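Durncombe flock recording scheme moves to electronic lambing returns

Breeders in the Durncombe sheep recording scheme will file their lambing returns electronically from January. The paper flock book return, which members have posted to the registrar at the end of each season, will be withdrawn once the current year's entries have been closed.

The change covers all 80 flocks now in the scheme. It applies to birth notifications, eight-week weights, fleece assessments and transfers of ownership. Show entries and ram inspection forms are handled separately and stay on paper for the time being.

Gwenaël Royer, the scheme's registrar, told members at a meeting in Mananside on Wednesday that the main purpose was to shorten the gap between lambing and registration. Last season 2497 lambs were notified. Of these, 486 were held back with a query, most often a missing sire number or an ear tag that did not match the dam's holding. Each query was dealt with by letter or telephone, and the last of them was not cleared until after the autumn ram sales.

Under the new procedure, a return is checked as it is entered. A tag number in the wrong format is refused at once, and a sire that was not registered for use in that season is flagged before the form can be sent. The breeder can still submit a flagged entry with a note, but it will be marked as provisional and the lamb will not receive a pedigree certificate until the registrar has looked at it.

Notification of birth must be made within 28 days, as at present. Eight-week weights will be accepted for lambs weighed between 42 and 84 days of age, and the adjusted figure will be worked out from the actual date of weighing. Members who record to the nearest kilogram may go on doing so, although the form accepts half kilograms and Royer asked that they be used where the scales allow it. Weights read from a spring balance should be marked as such.

Fleece data

The section of the return dealing with wool has been rewritten. Breeders have until now given a single grade for each shorn animal, on a scale of one to five. The new return asks for greasy fleece weight, staple length at the mid-side and a note of any kemp on the britch. The old grade can be entered as well, so that existing ewe lines can be compared with earlier years.

Mid-side samples for fibre diameter remain voluntary. They should be taken at the last rib, halfway between the spine and the belly, before shearing and from dry animals only. A sample of 20 grams is enough. Each one goes into its own paper envelope with the ear tag number and date of sampling written on the outside. Polythene bags should not be used for samples that will be kept for more than a day or two, as the wool sweats and the grease is unevenly distributed by the time it is weighed.

Tiburcio Ocampo, who farms the Serrano flock above Stakton, tried the new form last spring with his shearling ewes. He said the weights were simple enough to enter but that staple length had taken longer than he expected, mainly because the ewes had to be held for it. "I would do it on the shearing board next time, with somebody standing by to write," he said. He also found that coloured fleeces were awkward to describe, as the list of colours offered was shorter than the one in the flock book. The full list has since been restored, including the separate entries for moorit, fawn and shaela.

Colour is to be recorded at birth and again at first shearing. Where the two differ, both are kept on the animal's record – the birth colour is not overwritten. Markings are given on a separate line.

Inbreeding figures

An inbreeding coefficient will be printed on every new certificate. It is calculated over six generations where the pedigree is complete to that depth. Where it is not, the number of generations used is shown beside the figure, and members were warned against comparing two animals whose pedigrees are of unequal depth. A ewe with only three known generations may show a coefficient of zero without being any less closely bred than her neighbour.

Baltazar Villaseñor, who advises the scheme on breeding, said the figure should be used when choosing between rams of similar merit. He recommended that members with fewer than 12 breeding ewes change their stock ram every two seasons, or arrange an exchange with another flock. The ram register will show which rams are available for hire and where they have been used.

Charges

The registration fee for ewe lambs is unchanged. Ram lambs will continue to be birth-notified without charge, with the full fee due only if they pass inspection. Late notifications will carry a surcharge after 28 days, and those received after 90 days will need parentage confirmed by a DNA sample at the breeder's expense.

More than 200 older flock books are still to be copied into the register. Leopoldo and Abundio Cuevas are entering them by year, beginning with the most recent, and members holding loose pages or private lambing notes from the early years are asked to lend them. Originals will be returned. Pages that have been damp should be sent flat, between sheets of card – not folded or laminated.

Breeders without internet access at home may give their entries by telephone to the registrar's office between 9 am and noon. Entries taken in this way will be read back to the caller and a printed copy posted for signature.

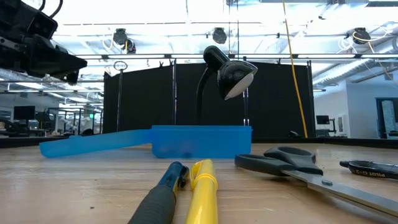
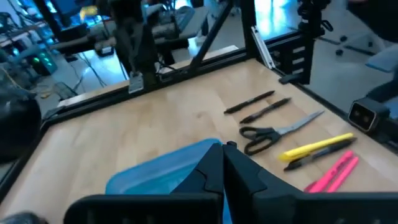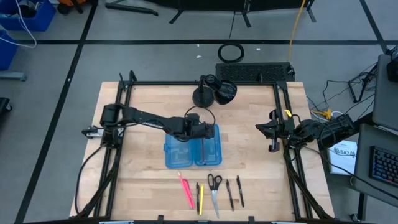
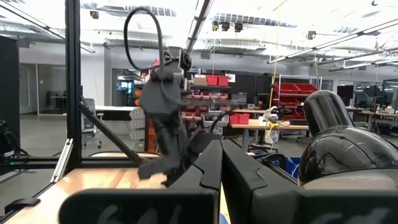

Four views from the same workspace.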